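The Second Bench

The hand tool weighed almost nothing on the scale and a good deal by the end of a shift. Marlies Hubmann had noted this on the first day, in pencil, on the back of the instruction card. The card listed grip, lift, place, release. It did not list the wrist.

The packing room at Brulldale had two benches. At the first, work went on as before. Folded linens came down from the upper floor, were checked at the hem, and went into baskets for the hotels. At the second bench the same work was done with the tool, one item at a time, so that the machine from Granström could later be taught from the recordings. Granström had asked for 175 clean passes of each task. A pass was clean if the item was picked up once, set down once, and not touched by a bare hand.

Florian Ruchti ran the second bench. He had been the fastest packer in the room for 11 years and was now, by design, the slowest. The tool had two fingers where he had ten. It could not feel a hem. He found that he had to decide where to take hold of a napkin, a thing he had not decided since his first winter there, and that the decision took longer than the lift.

Pay at the second bench was hourly. Pay at the first was by the basket. In November the difference had been in his favor. By spring he had stopped working it out.

He learned to bring the fingers in low and keep them wide until the last moment. He learned that a basket could be approached from the long side but was trouble from the short one, and that a pass made in poor light was counted the same as any other. When he closed his eyes at night he saw the white tabletop and the two tips coming together on it.

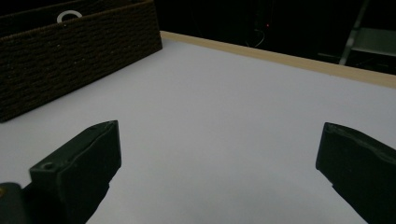 Reto Hollenstein thought the whole thing was backward. A machine that learned from Florian with the tool would learn to be Florian with the tool, he said, and they already had one of those and he was slow. If they wanted the real work they should put the recorder on his hands at the first bench, where he knew what he was doing.

Florian said the machine would not have his hands.

"Then it won't have his work either," said Reto, to Marlies, and went back to folding.

She entered the remark in the shift log under Other. The log went to Granström every week. The answer, when it came, was from Phúc Hoàng, and it ran to one paragraph. The remark was correct, he wrote. The machine would pack at the speed of the second bench or a little under. It would do so through the night, when the room was closed, and the comparison with the first bench had not been part of the order.

Marlies read this twice and pinned it next to the rota. By noon someone had underlined the word order.

The last pass was recorded in July 2022. Florian set the tool on the charging shelf and went over to the first bench, where his old place had been kept. He took up a pillowcase, checked the hem, and stopped. He was looking at the corner, working out the angle. Reto waited, then reached across and put the next one on top of it.

It took Florian 19 shifts to get back to his old rate. Marlies had the figures, which she had kept for the pay office. They rose steadily except for the first few days, when he kept lifting things with his thumb and one finger and the rest of the hand held shut.

The machine was installed that autumn, at the second bench. It came with a manual, a yellow line for the floor and a stool that had no clear use. Each morning the night's baskets stood along the wall with their handles all facing the same way. The drivers liked that. Ambros Danzer, on the upper floor, was told to send the plain napkins down last, and the first bench was left with the fitted sheets, the mixed orders, and whatever the machine had put aside. Basket pay was replaced with a shift rate, since the easy baskets were gone.

What the machine put aside went into a crate marked Hold. Florian emptied it before he did anything else. Most of it was sound. Some of it had a pulled thread or a hem turned under, and he packed the sound pieces and sent the others up for mending.

One morning in the second week he came in early, while it was still running. He stood behind the yellow line with his coat on. The arm reached over a napkin, opened wide, and held still for a moment above the cloth before it went down. He knew that pause. He had made it every time, when he was deciding where to take hold — it had gone into the recordings with everything else.

"What is it waiting for?" Marlies asked from the door.

"Nothing," he said. "It does that."

He hung up his coat and went to see what was in the crate.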